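Notes for 2023-04-21, workplace session. Twenty minutes, no jokes about socks. Slow down after the title.

OPENING
Say who I am. Say I ran the laundry floor at Nitcombe before anybody asked me to give talks about it. Wait for Raimo Kokkonen to find the lights.

WHERE WE STARTED
4 people on a shift. Everything sorted by hand, loaded by hand, and argued about by hand.
Management bought into a scheme called Bomis. We were told it would free us up. Derek Cropper asked for what, and is still waiting.

WHAT THE ROBOT TOOK
The loading, mostly. Fine by me, I have knees.
It also took the chat over the drums, which wasn't on the Engelhardt spreadsheet because there was no column for it.
Last October the log showed 3,612 garments picked up. It did not show how many Denise Clegg went and picked up again. (Pause. Denise is in row two.)

WHAT CAME INSTEAD
A new job called "attending". You stand near the machine and look responsible.
Carol Mapplebeck got very good at it and is now paid more than I was, quite rightly. She can tell from across the room when a grip is going to slip. Try writing that in a job advert.
Pay went up for 2 of us. The others were moved to ironing and told it was a sideways step. Don't rush this part.

ASK THE ROOM
Who here was consulted before the kit arrived? Hands up. Count to five whatever happens.
If Lyle Oyelaran brings up Urkuvari, say we'll take it at the end.

SLIDES
Leave both up while I talk about how much of the work is still cloth, and cloth doesn't hold a shape for anyone. 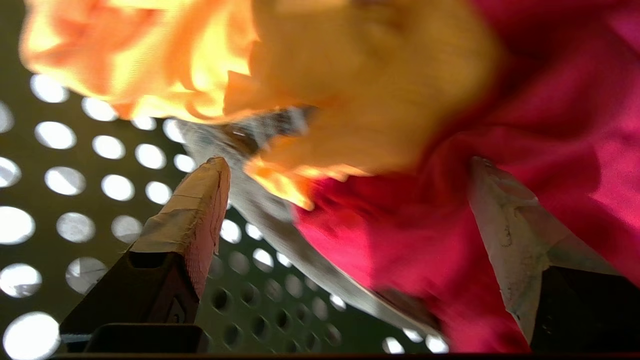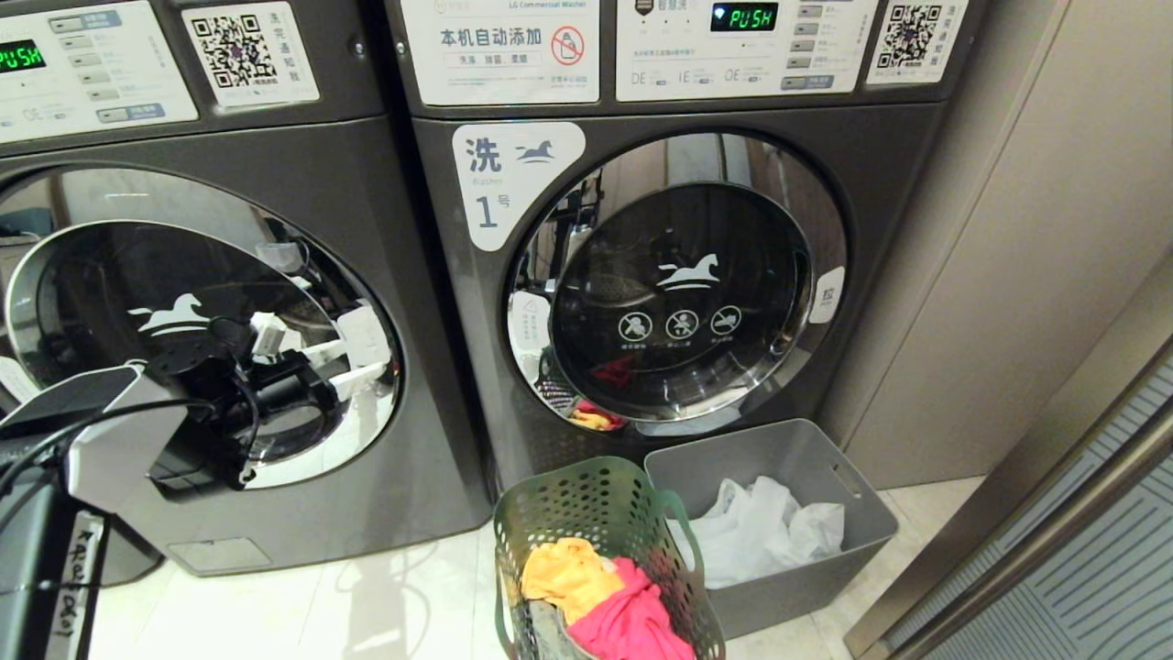
Slides 7 and 8: a gripper among the laundry, first close to, then at the washers.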